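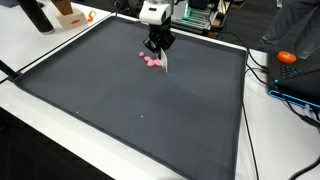 About the Wetau Modeling Studio
The Wetau Modeling Studio teaches work in clay and other soft modeling materials to children and adults. It opened in March with 18 students and now enrolls 200 in day, evening, and weekend classes. The Studio is directed by Algirdas Toom.

Our Tables
Instruction takes place at white tables, and all modeling is done on a dark gray tray with a raised rim. Pale colors show clearly against the dark surface, and small pieces stay within reach. Students begin with pieces no larger than a fingertip, which they learn to part, group, and press together before attempting a full figure. A thin, flat scraper is used to gather the pieces and clear the tray.

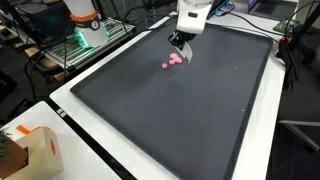
According to Algirdas Toom, a beginner who keeps a clean tray for the first 30 minutes will usually keep one for the whole course, and the crumbs left at the end of class deserve the same care as the finished work.

Courses
The Pakell course is intended for beginners and is devoted to basic shapes: the ball, the disc, and the coil. The Ankrah course continues with joined forms and surface detail. Students work with one color until their instructor approves a second.

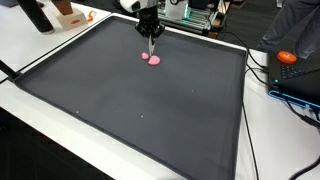 Students who complete both courses may apply for the Bremeo workshop, where places are limited and a short portfolio is required. Applications are accepted at the Studio office, Room 447, during class hours.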